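Friday at the Zumcombe open house

I drove out to Rakville on a Friday in September for the open house at Zumcombe, mostly for the loading dock tour, and spent most of it in a back room watching a man change a robot's fingers.

The man was Cristóvão Peixoto, who looks after what the door sign calls Cell 2. The cell is a two-armed machine, a white table and a wall. I had expected more cables. Peixoto said there were plenty of cables and that visitors weren't allowed to see them.

His morning routine goes like this. Power on, arms to the home pose, then open and close each gripper 50 times with nothing in it while he drinks his coffee. He listens for a click. If there's a click, a finger has worked loose at the mount, and out comes a hex key on a string. The string is there because of the previous hex key, a subject he didn't care to discuss.

The blue fingers are the part that wears. He keeps a shoebox of spares, each with a number in marker, and a logbook that was up to entry 481 when I read over his shoulder. Entry 480 said "left, lower, again." He swaps them in pairs, wipes the inner edges with a dry cloth, and checks the tips against each other with a strip of paper. If the paper slides out, he starts over. It slid out twice while I was there.

After a swap he sets up the table: three cups in a row at the back, a small bottle with a red cap out front, grippers open on either side.

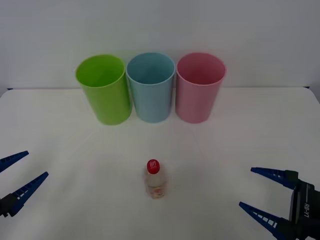 The software is from Hodoroagă and has opinions about lighting. It wants the room lights at 69 percent, and the dimmer has a piece of tape on it to stop people from improving things. A kid in our group reached for it anyway and was moved along to the gift table.

I asked what happens when the arms need real repair. Peixoto said he calls Emow, who ask if he has tried turning it off, and then he fixes it himself.

Parking was free. The loading dock tour was full by ten, so I can't tell you a thing about it.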